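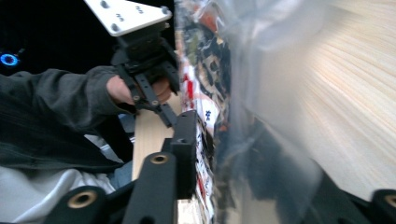 Small tabletop, one tray, too many bits: how do I keep it usable?

Posted by Emel, Dec 5, 2025

I have a light wooden tabletop that holds one white plastic tray and, on a good day, my elbows. The idea was that loose things would live in the tray. The loose things were not consulted.

Snacks are the worst of it. I like the Japanese sort in clear bags, which slump over whatever I'm doing, and a bag left beside the tray soon has company.

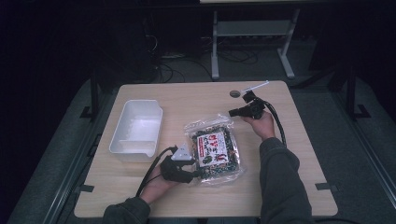

By evening there's a coin, a pen and two receipts next to it, and I'm eating tea off my knees. I've had the table since June and I'm not buying a bigger one. The room won't take it. Is there a sensible way to divide up a tray, or should I give in and get drawers?

Joltora

Don't get drawers. I have 13 of them and I can't find the scissors.

Empty the tray and put back only what you use at that table. Then stand things up instead of laying them flat. A gridded insert leaning against the side takes far less floor than one lying down, and you can still get at the rest. Clear plastic inserts are handy too, though mine vanish against a white tray and I've put a mug down on one more than once.

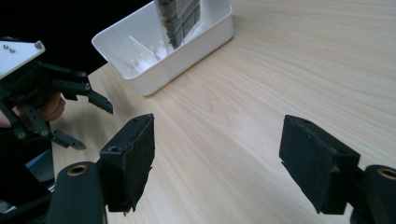 Tray with a gridded piece stood upright and a clear insert on its floor.

Snacks don't go in the tray at all – put a clip on the bag and keep it on a shelf. You'll eat fewer, or at least walk further for them.

Kuipers

get a bigger table

Disalance

She said she isn't getting a bigger table.

I agree with most of what Joltora says, but measure the inside of the tray at the bottom, not the rim. The sides slope. I ordered a divider 80 mm too long that way and it now lives under the bed with the other one. Receipts want a bulldog clip on the wall – or the bin, if you're brave.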